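Ostside Notes
@ostsidenotes

I've been putting off writing up the move to the new water billing on our street. It's a thread, sorry. 1/15

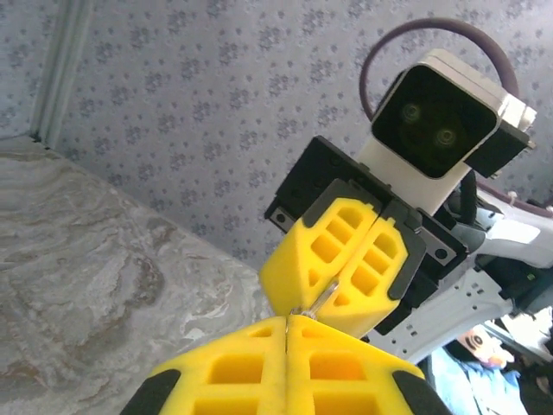
Yellow and black, up close.

2/15 Background first. Until June our building had one water meter for 12 units. The bill came to the strata, the strata divided it by unit size, and you paid your share whether you lived alone or had four kids.

3/15 Now every unit has its own sub-meter. The reading goes to a billing company called Grindumel, and Grindumel sends you a bill every quarter. The strata still gets the main bill from the utility.

4/15 The first thing to check is the service fee. Ours is charged per unit, per quarter, and it doesn't move with how much you use. If you're a low user it can eat most of what you save.

5/15 Second thing. Common water is separate. Garden taps, the bin wash, the laundry downstairs. That still comes out of levies. Some neighbours thought levies would drop by the full amount of the old water share. They didn't.

6/15 Hot water is its own mess. We have a central boiler, so the gas used to heat it is billed as well, on a second line. On my bill it's labelled "energy component". I had to ring to find out what that meant.

7/15 The phone line opens at 8 in the morning. Ring then. By lunchtime I was on hold long enough to cook and eat.

8/15 Write down your meter number and the reading on the day you switch over. The meter is usually in the cupboard near the front door or under the laundry tub. Mine was behind the bottom shelf of the linen cupboard, which had to come out.

9/15 My opening reading on the bill was wrong by 3 kilolitres. They fixed it once I emailed a photo of the dial, but it took two goes. Keep the photo.

10/15 To test for a leak, turn everything off before bed, note the reading, and look again before anyone uses a tap. If it has moved, start with the toilet. A bit of food colouring in the cistern will show up in the bowl.

11/15 If you rent, read your lease before you pay anything. Who pays for usage and who pays the fixed fee can be different people. The rules depend on the state, so look up your own tenancy authority — don't go off this thread.

12/15 The building behind us, Potunis Court, went with a different company and pays monthly. Smaller bills, more of them. A couple of people over there like it. I'd rather have the four and be done.

13/15 Has my own bill gone down? A little. I'm out a lot and I don't have a bath. The family units are paying more than they used to, and they're not happy, and I can see why.

14/15 If your strata is voting on this, ask for the full fee schedule before the meeting, including the late fee and the final reading fee when you move out. We only saw the second one afterwards.

15/15 That's all I've got on water. Parking permits are next, once the council replies to my email.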